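4.2 Gripper comparison on caddied drives

We compared two parallel grippers on the same arm, using the same wrist camera and the same controller settings. The first, which we call the Findari, has flat rubber pads and a stroke wide enough to take a drive across its short side. The second, the Revton, has narrow black fingers and was built in our shop to a design by Fujimoto. Both were driven by the Lellow controller at its default rate.

Each gripper made 40 picks per condition. There were three conditions: drive lying flat, drive standing on its long edge, and drive half inserted in a bay. A pick counted as a success if the drive was lifted clear and held for 3 seconds without the fingers changing position. We did not score placement in this section. Insertion is covered in 4.4.

With the drive lying flat, the two grippers did equally well. The difference came with the drive on edge. The Findari pads are wider than the caddy rim and tended to rest on it, so the grip closed on plastic and the drive turned in the fingers during the lift. This accounted for 27 of its failures across all conditions. The Revton fingers fit inside the rim and did not show this problem, though they left light marks on the caddy after repeated use.

Grip force was the harder thing to set. At the level we had used for bare drives, the Revton flexed the caddy. We lowered it in steps until the flexing stopped, then kept that value for every trial reported here. Fig. 3 shows the Revton during a hold, with the drive tilted and its connector contacts exposed. 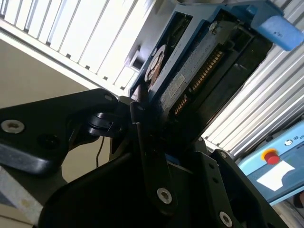
Fig. 3. Revton gripper holding a hard disk drive in a blue caddy, from the wrist camera.

The lower force had a cost in the half-inserted condition, where the bay resists the first part of the pull. Magalhães suggested a short pull at higher force followed by a return to the normal value, and we adopted this for the Revton only. We did not retune the Findari in the same way, so the numbers for that condition should be read with care. Finger wear was checked again in December, after 3,000 further cycles on a dummy drive, and the tips were still within tolerance.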